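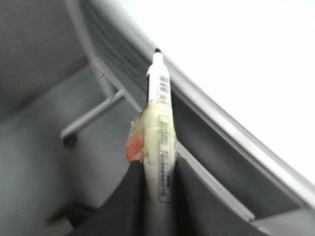 Board day, finally

Home Diary Older Newer Lists Contact

April, 6 am start, coffee in the good thermos, which leaks. Quick one becuase I have to be out the door again by lunch.

So. The board. Have been promising to sort it since before the long weekend and kept walking past. Last term's timetable still up there, plus Radek's freight sums for the Herano order, plus a phone number with no name on it. Took a photo of the number on my phone in case. Rang it. Tyre place. Rubbed it off.

Timetable came off easy. The freight sums did not. Been up there so long they'd gone to that grey-brown ghost you get, had to write over the top in fresh marker and wipe while wet, old trick of Mum's. Works, mostly. Then spray, then the blue cloth, then the dry cloth. Then the spray ran out. Of course. Used a bit of metho from under the sink and opened the window.

Did the markers while it aired. Tipped the lot into the lid of the biscuit tin and tested them on the back of an envelope. Green, dead. Other green, dead. Purple, fine, who bought purple. Blacks mostly hopeless, gone to a squeaky grey, binned. Kept one good black. Wound tape round the middle of it, a fair old wad, and it went on crooked with bubbles all through. Don't care. Means I can tell the keeper at a glance and it won't go walkabout into someone's pencil case. The barcode sticker's still on the barrel, couldn't be bothered picking at it.

Radek Hájek came by for his ladder and said order a box of 48 and be done with it. Forty-eight! Where would I put 48 markers. He says they're cheaper that way from Bunda. They are, I looked it up, but then you have 48 markers drying out in a cupboard. Told him I'd think about it. Won't.

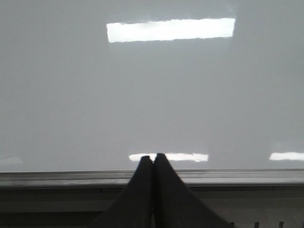
And the other thing with the metho is it really does bring the shine up, I could see the ceiling lights in it, long white bars. Bit much if you sit at the wrong end of the table, Jarmila will complain about glare, she complained last time. Could swap the tubes for the warmer ones. Lullero does a warm one. Add to list. Also must do the ledge properly, I only ran the cloth along it and there's always that dust that gets down in behind where the cloth won't go. Cotton bud job. Not today.

Lunch standing up. Cheese and the end of the loaf. Missed a call from the Ó Súilleabháin people about the invoice, 2156, they say unpaid, I say paid, will have to dig out the bank thing tonight. Why do I keep the paper ones in two places. Two folders, both labelled MISC.

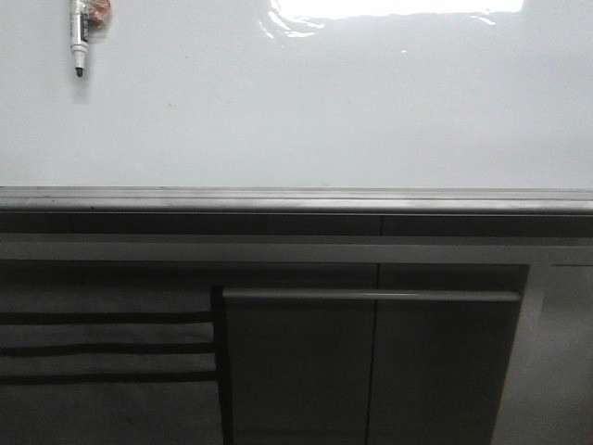

Still haven't decided what goes up first. Jarmila Brabec wants the roster, Radek wants his freight sums back (no), and I'd like a plain list of what's owing so I stop carrying it round in my head. Left it blank for now. Nice to look at, all that white, feels a shame to write on it. Except there's a wee speck left, toward the left of the middle, and now I've seen it I can't stop seeing it. Might be a chip, might be a bit of old ink, will try a thumbnail. Marker looks good hanging up there with the tip down, the way they should be kept, ink runs to the felt end. Told Jarmila that and she said hers lie flat and they're fine. Hers are not fine, I've tried hers.

Anyway. To do, before I forget:
spray, the proper one
warm tubes
ring Ó Súilleabháin re 2156
cotton buds
find out who owns the purple

Mum's at four, then the pool with the kids if the rain holds off. Must remeber towels. Thermos lid needs a new seal too, there's a ring on the bench and coffee all down the side of my bag.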